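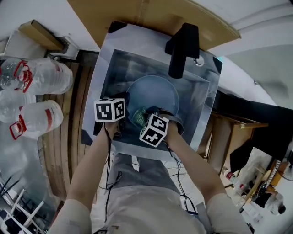
Re: [luken-house] dishes again, and the sponge question

Last updated: March

OK quick reply, on my lunch and then gone till 4.

On sponges. Green one is for plates and cups ONLY. Pots get the brush. I bought a pack of 5 from Stokodier, they're in the drawer under the kettle, so please no more using one till it falls apart. If it smells, toss it.

Glass and the see-through plates: do them first while the water is clean. Go round the rim, then the back. The back is where the grease sits and it's what I keep finding when I take one off the shelf. Rinse, rack, done. Don't stack them wet, they stick togther and then somebody pries at them with a knife (we lost one of the blue ones that way in the winter).

> On the list somebody wrote:
> Can we please agree on something for the shared kitchen. I came in
> at 7 and there were plates in the sink from the Ruddock Street
> dinner, with water standing on them. Also which sponge is for what?
> And are we keeping the big water jugs or are they trash? There must
> be a place that takes them back. I don't mind doing dishes, I mind
> doing everybody's.

Agree with all of that. My vote is you wash what you ate off before you leave the room, and after a group dinner the people who didn't cook split it up. No chart. We had a chart.

Jugs: keep the caps on, empties go back to Drillico with the next delivery. They credit us for them, last time it was 183 for the whole batch, so pls don't put them in the recycling. If you finish one stand it with the others and text whoever is ordering.

Sink itself, wipe it down at the end. Steel shows everything. Rim too, and behind the faucet, there's always a puddle back there. Dry cloth, not the sponge.

Dish soap is nearly out. I can pick some up but would rather someone else did, I've paid for the last two and the kitchen jar is at 77 so there's money for it. Unscented if they have it.

Anything I missed, put it on the list and not on a note on the fridge, I never see teh fridge notes.

gotta run

Luken House kitchen list | Contact the list owner | Copyright Luken House | Back to top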